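Plurham, and a table I wanted to take home

I finally got to Plurham! I'd been meaning to go since February, when my cousin came back from the open day with a tote bag full of leaflets and would not stop talking about the sorting tables. So when a spot opened up on the visitor list I said yes before I'd even checked the bus times (two buses, as it happens, and a long uphill walk with no sidewalk for the last part).

If you don't know it, Plurham is a shared workshop building for people who are into household stuff: how we store it, where we put it down, why the same five things end up on every table in the country. Cosness has the ground floor and makes drawer inserts and shelf risers. Upstairs is a mix of small outfits, and at the far end of the hall there's a tea counter run by a bakery called Cakine. More on them below, because I ate a lot.

Our guide was Sơn Sầm, who talks fast and walks faster. We started downstairs in the cutting room, which smelled wonderfully of cardboard. Cosness tries out every insert in plain card first, and there were stacks of these along the wall with pencil notes all over them. "Too deep for spoons" was my favorite. They had 78 versions of one drawer divider on show, hung in rows on pegs, and I'm not kidding when I say I looked at every one. Number 7 seemed perfect to me, but Sơn says it rattled.

Next came the showroom, where you can pull out drawers and slam them to your heart's content. There's a big sample cabinet with 300 little compartments, each one with a label holder, and a boy in our group spent the whole time moving labels to the wrong places. His dad looked mortified. I bought a small riser for my spice shelf and then had to carry it for the rest of the tour, so learn from me and shop at the end.

Up the stairs (steep, hold the rail) you get to the Doãn room, the part my cousin had gone on and on about.

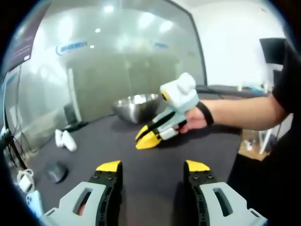

I have a real weakness for a good work table, and the Doãn one is a beauty. It's large, it has acres of elbow room, and I kept picturing it in my own dining room, where I do everything from taxes to hemming pants on a surface the size of a tea tray. What won me over was the dark charcoal-gray mat. A shiny steel bowl looks downright elegant on it, and even a computer mouse looks like it was put there on purpose! Mine at home is pale wood and every crumb shows. I asked where I could get a mat like it and Sơn wrote the name of a supplier on the back of my ticket, which I have since put somewhere safe and can't find.

We stayed in there longer than planned, mostly talking about bowls. One woman swore by a bowl next to the front door for keys and loose change. Her husband said that's where his keys go to disappear. I'm with her, but only if you empty it now and then (I don't).

Then tea, at last. Cakine does a ginger loaf that's sticky on top and a lemon one that's a bit dry, so get the ginger. The counter takes cash only and the line was long, but there are window seats with a view down the hill and I was happy to sit.

A few practical bits if you're going. Bring a sweater for the cutting room. The restrooms are on the ground floor behind the showroom, and the coat hooks fill up early. My spice riser fits, by the way, with one jar left over that now lives next to the toaster.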